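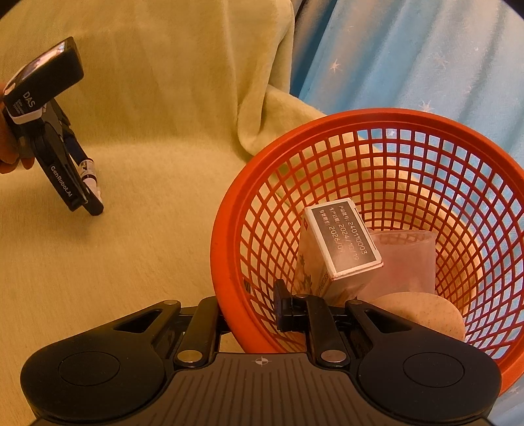

Chapter word count: 2,444 (exercises not included)

Chapter 2
What the Gripper Knows

Before you begin: you should be comfortable with coordinate frames and with the difference between a measurement and an estimate. If the second of these is shaky, go back to Section 1.4 and come back when you trust your sensors less.

Fetching a cardboard box out of a plastic basket is a job we would give to a small child, and the child would finish it while asking for something else. Writing software for the same job has kept grown adults in work for years. This chapter is concerned with the first part of that software, the part that has to decide what is there. Deciding what to do about it is left to Chapter 3.

Start with the box. It stands on end in the basket, leaning a little, with one small end turned up towards the camera. A person reads this at once as a box with a bottom, even though the bottom is hidden behind the gripper. The software has been given no bottom. It has some pixels that belong to an upper end, some that belong to a side, and then a large amount of black tool. If the estimator is to report a full box, it must get the missing part from somewhere: a model of the object, an earlier view, or plain optimism. We shall meet all three. The third is the most widely used and the least often mentioned in the documentation.

Now consider the basket. Its wall is a lattice, so a ray from the camera may strike red plastic or pass through an opening and strike cloth on the other side. A simple depth filter, faced with this, tends to pick an average of the two and report a surface at a distance where there is no surface. The openings also change shape with the viewing angle, nearly square on the far side and slanted at the left and right, which is unkind to any method that hopes to match a repeated pattern. Roya Kermani's first segmentation module for the Tillard planner treated walls of this kind as solid. Her second treated them as absent. Both were fast.

Behind the box is a pale pink container that lets the mesh show through it. We will return to translucent objects in Section 2.6, when the reader has built up some strength.

Then there is the gripper. It takes up much of the view and it is always in the way, which is the price of putting the camera on the tool. In return we get something valuable: the one object whose shape we know exactly, and whose position relative to the camera depends only on how far it has opened. The small round target on its central plate helps here too. A mark of known size, fixed to a known part, gives the software a place to stand while it argues about everything else. Section 2.3 uses such a mark to check calibration, and you will be surprised how often the check fails on a Safavi rig that was perfectly good before lunch.

A second gripper, held in a person's hand, has hold of a slender object at the left. For the perception code this raises a question that sounds silly until you have to answer it in C++: is a held object part of the tool or part of the world? If it belongs to the world, the planner will try to avoid it, with comic results. If it belongs to the tool, it must be carried along with every motion and handed back to the world at the right moment. Most of the bugs live in the handing back.

A note on data. The exercises use the Wolgate set, which contains 1,551 short recordings made with hand-held grippers. Of these, 175 have been set aside for testing. Please leave them set aside. Mahsa Bagheri marks the coursework and has a script that can tell.

By the end of the chapter you should be able to:

write a mask for the gripper that follows its opening width
explain why a mesh wall upsets a depth filter, and repair one case of it
report the pose of a partly hidden box together with an uncertainty you would be willing to defend
keep track of a held object through a grasp and a release

2.1 Masking the Tool

The easiest thing to recognise in any view is the thing you brought with you. We therefore begin by removing it. Load the first recording, set the opening width to the logged value, and draw the outline of both arms over the picture. If the outline and the arms agree, enjoy it, and move on to the second recording.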